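Hi Eylül and all,

Eylül Yurt wrote:
> How many demos do you keep per task? And do you
> bother recording the slow, fumbly approaches?

Lovely question, and sorry for rambling! We've kept 116 for the Odoi arm so far, and yes, the fumbly ones stay in. I colour-code them in our log so whoever trains next can leave them out if they'd rather. We shift the start pose every 10 takes, and I reckon that's helped more than anything.
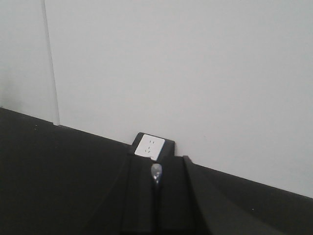 Happy to share the log with anyone who'd like it, just give me a yell.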